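Zoia Skoryk Sets Out the Cups First

December 24, 2018

When I asked Zoia Skoryk what she would take from her kitchen if she could only take one thing, I was sure she would say the big soup pot, or maybe her grandmother's rolling pin. She thought about it for so long that her tea went cold, and then she laughed and said, "Oh, the plastic cups. Isn't that terrible? I have such nice glasses, and I would take the plastic cups!"

Skoryk has run the Saturday-style family suppers at the Drestlow community kitchen for 10 years now (she will tell you they can happen on any day at all, whenever enough people are hungry). On a busy evening she feeds 40, and the very first thing that goes on any table, well before the plates or the bread, is something to drink from.

"People come in and they don't know where to put their hands," she told me. "They're shy, or the children are shy and the parents are pretending not to be. So you give them a cup. Now they have a job. They can go and fill it, they can bring one to their sister, and by the time they sit down they've already talked to somebody."

She is fond of color, too, and has strong feelings about white tables, which she likes very much, and white cups, which she does not like at all. 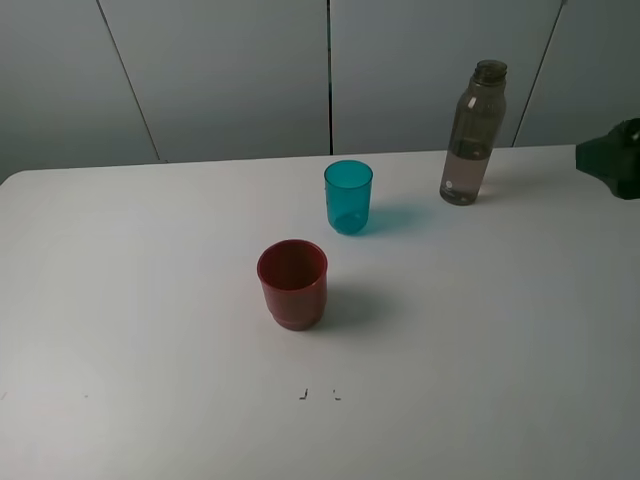
"Red is always taken first," she said. "Always! I had two brothers at one supper last July, both wanting red, and I thought we would never eat. The blue-green ones are my favorite, though, because when the light comes through them you get a little bit of color on the table. My mother had glasses like that by the window at home, and I used to put my hand in the colored part and think I was very grand."

I asked about water bottles, and whether she minds when guests bring their own. She doesn't, as long as they go toward the back of the table where an elbow won't find them. "A tall bottle and a small boy," she said, shaking her head, and left it there.

Her own children are grown, and the youngest moved to Jibrin in the fall. Skoryk packed her a box for the new apartment with dish towels, a good knife, a jar of dill and 8 cups wrapped in newspaper. "She called me and said, Mama, I'm an adult, I can buy cups. I said, of course you can. Then a week later she had friends over and she called again to ask if I had any more."

Did she?

"I have a whole shelf," Skoryk said, getting up to put the kettle back on. "Come, I'll show you, and you can pick your color."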